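Play Food and Basket Set: September Check, with Comments
Checked by Huia Katene. Second reader: Mereana Tipoki.
Items: wire basket (Grondeck), woven mat, Clover play fruit, one table.

1. Basket rim and wire ends
Pass, for now. The sheet that came with it says "smooth finish throughout." I have read that on baskets that took skin off. Run a bare thumb around the whole rim, then a cotton ball. If the cotton snags, the basket goes in the bin.

2. Basket sits flat on mat
Pass. I don't believe the mat does much besides look nice, but it stays flat and the basket stands on it without a fuss.

3. Paint on wire
Pass with comment. The seller's card promises the coating will not chip. We'll see. Look at the crossings first.

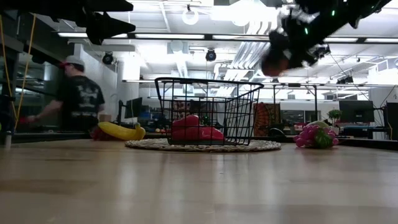

How often should the play fruit be wiped down?
Once a day when it's in use, with a damp cloth and plain dish soap, then left out to dry before it goes back in the basket.

4. Small parts
Fail on one item, and I would like this taken seriously. The leaves on grape bunches are the first thing to work free. Kingi's catalog calls them "permanently attached." I gave ours a steady pull for 90 seconds and felt one give. Mereana disagrees and says it was always like that. Fine, then it was always a fail. Glue or replace, and pull again before anyone signs.

5. Cracks and seams
Pass. Squeeze each piece along the seam. Hollow fruit that has split will pinch a finger and hold dirty water.

6. Loose fruit on the table
Comment only. Whatever is out on the table ends up on the floor sooner or later, and round pieces roll. Put back what isn't being used. 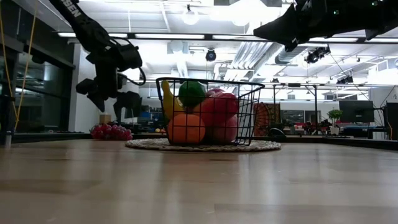

It's a dull rule and I've been told it is fussy, but last time I stepped on a piece I nearly went over with a tray in my hands. The other half of it is not to overfill. If you have to push to get the last one in, leave it out and find a second container.

7. Tabletop
Pass. Feel along the edges for splinters. The Waseck polish is sold as "non-slip," a claim I'd want to see proved with a wet hand on it.

8. Labels and paperwork
Fail. Order 227 came with 2 safety sheets for 9 pieces. I asked for the rest and was told they are "the same." Same as what?

9. Sign-off
Held until items 4 and 8 are fixed. M. Tipoki wants it noted that she would have passed it. Noted.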